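Trying Out the Trultano Shelf Kit
Project report, group 4
Bindu Rodrigues, Halyna Romaniuk and Afshin Rashti

When our instructor, Yasaman Parsa, asked each group to pick a robotics product and tell the class whether it was worth the money, we went straight for the Trultano shelf kit from Plerkville. We had all read the brochure (more than once, I admit) and wanted to know how it would get on with ordinary groceries.

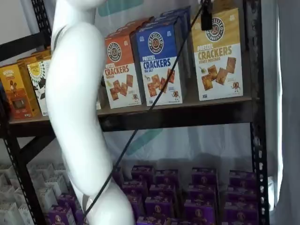
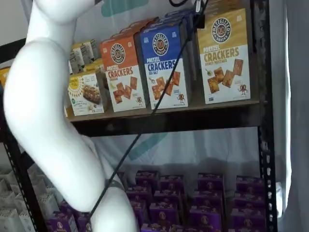

Arm and snack shelves, two views.

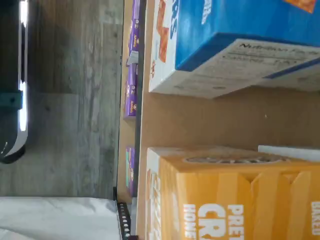

The kit costs $599 and it is an add-on, so you need to have an arm already. For that price you get the shelf-planning software, a set of practice tasks and 7 printed lesson cards, which Halyna liked so much that she asked to keep them! Setup took us 3 lab sessions, and most of that went into teaching the software where the shelf boards were. The guide rushes through this part, and we would gladly have traded a few of its cheerful cartoons for one more page of plain instructions.

Once we were past that, things went a lot more smoothly. The software lets you slow every movement down and stop it partway, and that made all of us much braver about trying things. Upright boxes were the easiest to plan for. Small boxes packed close together gave us more trouble – the planner wanted more space around each one than a real shelf ever gives you, and we had to enter the gaps by hand.

We would recommend the kit to a class that already has some practice with an arm and can spare the sessions. For complete beginners we would wait for a better guide. Afshin has written to Plerkville about the gap setting, and we will add their answer to our project page when it comes.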